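Setting up a folding table when the machine comes in

Updated 07/12/2020

Quick one, writing this between loads. We run linen for small hotels and cafes at Inavley and we've had the Plikavell folding line since August. It does the flat stuff – sheets, pillowcases, big table cloths. Tea towels and hand towels still come to people, so somebody has to set the hand table up properly. Steps below.

Step 1. Cover the table. Plain cloth, pale, pulled flat. One towel in the middle, finished stacks out at the corners. 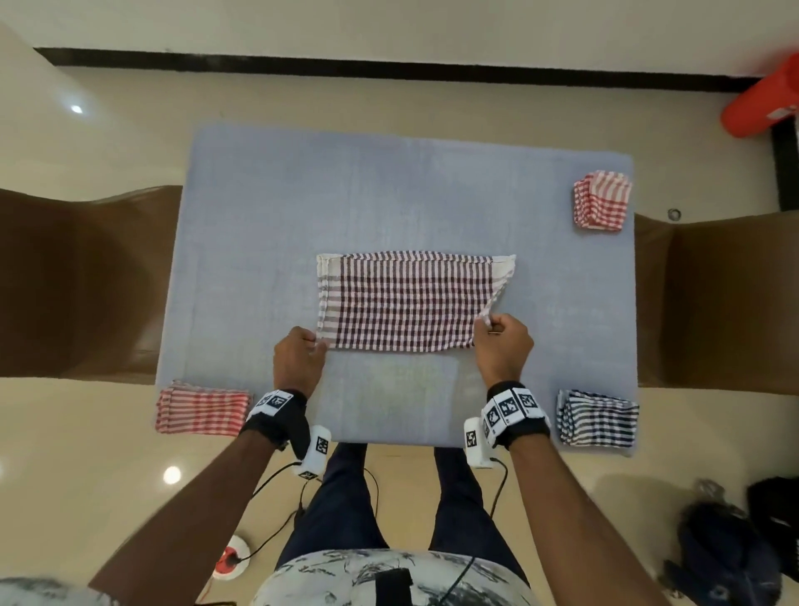

One reader at Vanberg wrote in to say their folders got moved to feeding the machine all day and hated it, so could we please put something about swapping jobs. Fair. We do 4 hours feeding, then 4 at the table, and people pick which comes first. Put it on the rota in ink.

Step 2. Sort before you fold. By pattern, then by size. The machine counts its own work, hand folding doesnt get counted unless you keep like with like.

Step 3. Fold lengthwise first, every time, same as the machine does with its sheets.
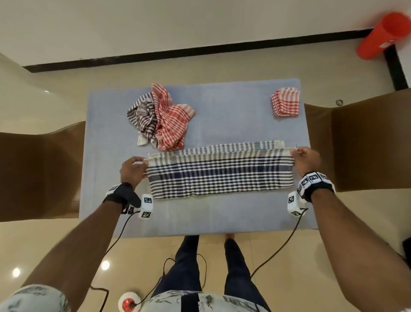
Speed is where the arguments start. The Plikavell did 2484 pieces on its best day and the screen shows it to everyone, so new people rush. Tell them not to. Take both corners of the strip, one in each hand, and get the fold line straight before going on. Unfolded ones can sit in a heap at the back of the table, that's fine, just keep the folded ones well apart from it. Targets for hand work are set seperately now, took us a while to get that agreed.

Step 4. Press down with flat hands once it's a compact rectangle. Then stack.

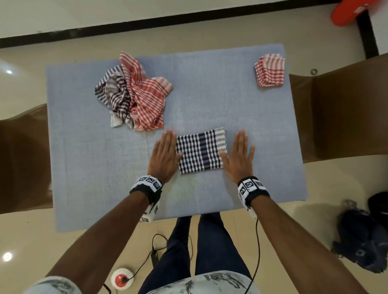 Step 5. Jams. When the line stops it shows code 43 and whoever is feeding calls the Bainbridge engineer. Table people carry on folding – don't pull them off to stand and watch.

Pay stayed the same for both jobs here. Sort that out before the machine arrives, in writing.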